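Search this site Go
Home | Syllabus | Handouts | Lab Hours
Print this page | E-mail this page

Robot Manipulation Lab, Handout 5
Putting Things Into Other Things
Notes by Catrin Cadwaladr

Welcome to my favorite week of the course! Last time your arms learned to pick up and put down on a flat surface. Now the target has walls, and a small error in the wrist that you could ignore before will bump a rim or knock the whole thing over.

Work in pairs. One of you drives, the other watches the height of the gripper and calls stop. Bring the object over the cup first, get it lined up, and only then go down. Keep the second arm up and out of the way until you need it.

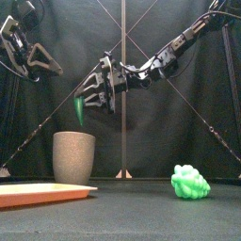

Naheed Bugti asked after the first session why we don't just come in at a slant and save a second per run. You can, and please try it! But a cone held point down forgives a lot on a straight descent, and on a slanted one the point can catch the rim before the wide part is anywhere near it.

For your log, record 288 demonstrations per pair. Failed tries stay in (mark them F, don't delete them), and they're often the most fun to go back through. With last year's runs added, the class set stands at 1,868 before you even start, so there's plenty to compare with.

Things to vary: where the cup stands, which arm does the work, how high you begin. Change one at a time.

Logs go in the Pundside folder. In March we swap logs between pairs and train on each other's data.

Previous handout | Next handout | Top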